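Garment Folding: Notes on the Current Collection Round

Print | E-mail

Mar 30, 2023

The folding work at Busuvau has moved from the trial stage to regular recording. The aim is a set of demonstrations from which a learned controller can take a garment out of a bin, spread it, fold it and add it to a stack. Jummai Wike runs the sessions and wrote the operator sheet now in use.

An operator drives the two follower arms by hand through a pair of leader arms. Joint positions, gripper openings and all camera streams are written to one record per episode. An episode starts with the garments in the bin and closes when the last one is on the stack and both arms are back at rest. Operators work in blocks of 20 episodes and then change over.

Most of the difficulty is in the spreading step. A garment comes out of the bin in no particular shape, and the operator has to find two points far enough apart that the cloth will hang open between the grippers. Long sleeves make this harder than short ones. 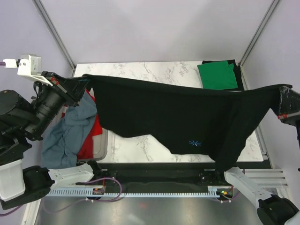 The operator sheet allows regrasping as often as needed. Earlier instructions told operators to discard any episode with a missed grasp, and the result was a controller that had never seen a miss and did not recover from one. Episodes with a miss and a clean recovery are now kept and tagged. Episodes with a dropped garment are kept only if the garment stays within reach of both arms.

Garment order is no longer fixed. In the first round the same shirt was always taken first, and the controller learned the order along with the task. The sheet now gives a shuffled order for each block.

Each record is checked in Sekden before it is accepted. The check covers dropped frames, clock offset between cameras, and gaps in the joint data. Of the last 33 records submitted, eight were returned, most of them for clock offset. The wrist streams are reviewed separately – they carry the close-range detail the controller needs just before a grasp, and exposure is harder to hold there than in the fixed views.
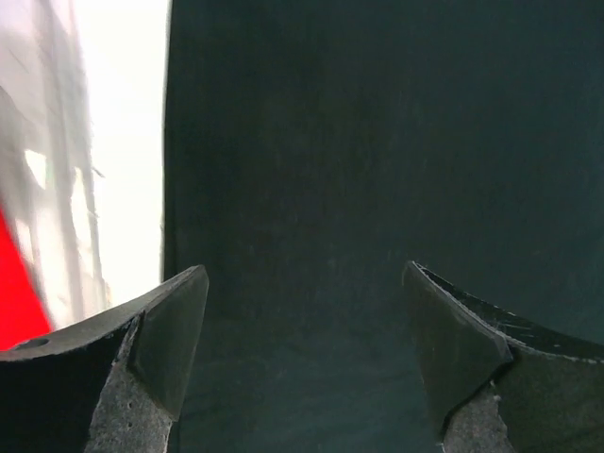 Wrist camera view, gripper open. The left side is overexposed.

Exposure on the wrist cameras will be locked at the start of each block from the next session on. Records made under the old setting stay in the set with a flag, so that training runs can include or leave them out.

The next round adds nine garments, among them two with zippers. The first full training run is planned for July. Requests for access to the records go to Jummai Wike through the Garba project page.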